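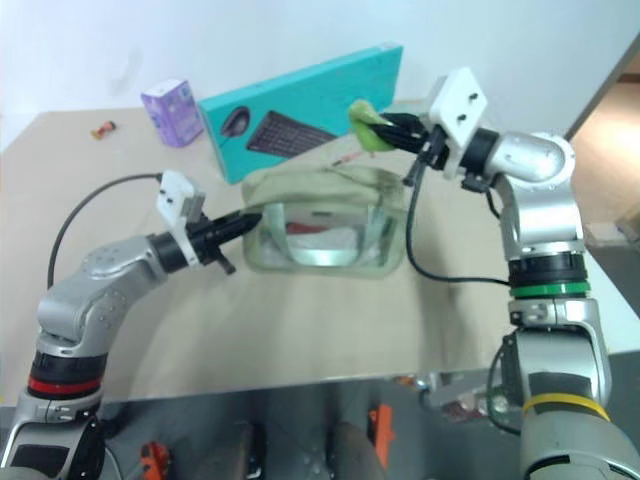
Cell 2072, both arms at the pouch station. Right gripper closed on the green item, left gripper at the pouch.

Ticket 2072
Project: Fenix
Site: Podholm, bench cell
Opened by: Honeylyn Dalisay
Assigned to: Phong Đoàn
Severity: 3
Status: Closed, one follow-up open

Summary
Left arm goes into protective stop during the pouch packing task. Fault is a wrist torque limit. The right arm holds position with its gripper closed and does not release until the operator clears it by hand.

Expected
Left gripper takes the side of the clear pouch and holds it. Right arm brings the green item over the opening and lets go. Both arms return to home.

What happens
Left arm stops on the approach to the pouch. The controller reports wrist torque over limit with no contact on the fingers. Failed 3 times in 15 cycles. No damage to the arm or the pouch. No one was inside the marked area.

Log

09:14 Dalisay
Restarted the controller and ran the task again. Same fault on the second cycle. Torque on the last wrist joint climbs before the fingers get to the pouch, so I don't think it is a collision with the pouch or the table.

09:40 Đoàn
Please run the left arm alone at quarter speed with the right arm parked. Save the joint log. Leave the payload setting as it is for now.

10:25 Dalisay
Done, 14 cycles, no fault. Log attached. Back at full speed with both arms it faulted on cycle 3.

11:05 Đoàn
The torque rise starts at the same wrist angle every time, slow or fast. At quarter speed it peaks just under the limit. That looks like cable drag. Check the gripper cable on the left arm between the elbow and the wrist mount. Power off first.

11:50 Dalisay
Powered off and moved the wrist by hand through the approach. The cable goes tight before the end of travel and pulls on the connector at the mount. The slack is all on the elbow side. The connector is seated and the jacket is not cut. The right arm cable has enough slack through the same range.

13:15 Đoàn
Agreed. Move slack toward the wrist and re-clamp. Do not raise the torque limit. Sinmont did that on their cell in May and had to replace a connector.

14:30 Dalisay
Re-clamped. Full range by hand, no pull. Ran 15 cycles at full speed with both arms, no fault.

Cause
Left gripper cable clamped with too little slack on the wrist side. Cable tension was read as external torque.

Fix
Cable re-clamped. Limits and payload settings unchanged.

Open item
Right gripper stays closed when the left arm stops. This is the current default and prevents a dropped part, but the operator has to reach in to take the item. Cabanatuan is to add a release step to the recovery routine. Until then, power off both arms before removing anything from a gripper.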